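Ticket 2897: Grippers close above thin clear items on marbled top, two-arm cell
Component: perception / depth fusion, grasp planner
Status: Resolved, one follow-up open 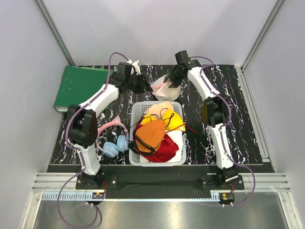
Reported behaviour

Since the February update to the Darent perception stack, the two-arm sorting task fails on the translucent pouch. Both arms plan to it, both arrive, and the fingers close too high. The planner then reports a successful grasp because the close command returns without a fault. The task moves on to the lift and carries nothing. Fabric pouches from the basket are picked normally in the same run, with the same arms and the same planner settings.

Expected: grasp height on the clear item within tolerance of the table plane, and a failed grasp flagged as failed.

Environment

Darent perception, February release
Zonddale planner, no local patches
Ionescu calibration tool, fixed overhead depth camera
Cell has the black top with the marble veins
Lights on, enclosure walls fitted on three sides

Steps to reproduce

1. Start the cell from cold and run the standard homing routine.
2. Place the clear pouch toward the back centre of the top, basket in front of it.
3. Launch the sort task with the clear item first in the queue.
4. Watch the planned grasp height in the log before the fingers close.

Reproduced on the first try. Over 100 attempts with the pouch first in the queue, the log recorded a lift with no load on 62 per cent of them. With fabric items first, the rate was too low to be useful.

Log, initial triage

Calibration checked first. Ran the Ionescu routine on both arms twice. Residuals matched the previous run, and both arms touched the same test point on the table when sent there blind. Calibration ruled out.

Controller checked next. Commanded and measured joint positions agree at the grasp pose on both arms. The arms are going where they are told. The target is wrong before it reaches the controller.

Dumped the fused point cloud at the moment of planning. The table plane is clean near the front. At the pouch there is a hole in the middle, plus a thin sheet of points floating above the top. The planner fits its grasp to the floating sheet. The part of the pouch with the pink strip comes back as solid depth at the right height, but the segment filter drops it as too small and keeps the sheet.

Log, second pass

Turned off temporal smoothing in the depth fusion. The sheet shrank but stayed. Turned off hole filling. The sheet went away completely and left the hole.

So the February release fills depth holes by default. The old release did not. Release notes list it under "improved coverage" with no mention of clear objects. The filler takes its values from the border of the hole, and when the nearest valid border is the top of the basket pile, it pulls the fill upward. This explains why the error changes when the basket is moved. Moved it well away from the pouch and the height error mostly disappeared. Moved it back and the error returned.

The veins in the tabletop were suspected early on and are not the cause. Covered the area under the pouch with a plain matte black sheet and got the same sheet of points. Leaving this in the ticket so it does not get tried again.

Log, false success flag

Separate fault, same ticket for now. The planner marks a grasp as good if the close command finishes inside the timeout. It does not look at finger position. With nothing between them the fingers reach the closed stop, the command finishes early, and the flag goes to true. The flag has always worked this way, but with depth on target it rarely mattered.

Fix applied

Hole filling set to off for any segment the classifier tags as clear or reflective. Left on for everything else, as the fabric items do benefit from it around the folds.

Segment filter minimum lowered from 200 points to 162. That was the highest setting that kept the strip on every test placement. Below it we started to pick up stray points along the basket rim.

When a clear segment has fewer valid points than the planner needs, grasp height now falls back to the fitted table plane plus a fixed offset. The offset is set per item in the task file. It is a crude method and will be wrong for anything clear that is also tall.

Grasp check added after close: if the fingers are at the closed stop, the grasp is marked failed and the task retries once from a fresh cloud. A second failure skips the item and writes a warning.

Verification

Repeated the steps above on Saturday with the patched config. Same number of attempts, pouch first in the queue, basket left close. Three empty lifts in total, all caught by the new check, all picked on the retry. Fabric results unchanged. Cycle time is up by about half a second on clear items - acceptable for this task.

Workaround for cells not yet patched

Set fill_holes to false in the fusion config and restart the perception node. A reload is not enough, the old value is cached. Expect slightly rougher grasps on soft items until the patch goes in.

Open items

Default for hole filling raised with Darent, no reply yet.
Closed-stop threshold is hard coded for these fingers. Weltent fingers have a different stop and will need their own value before this config is copied across.
Drawstrings and cords sometimes get merged with the item next to them. Not related to this fault, moved to its own ticket.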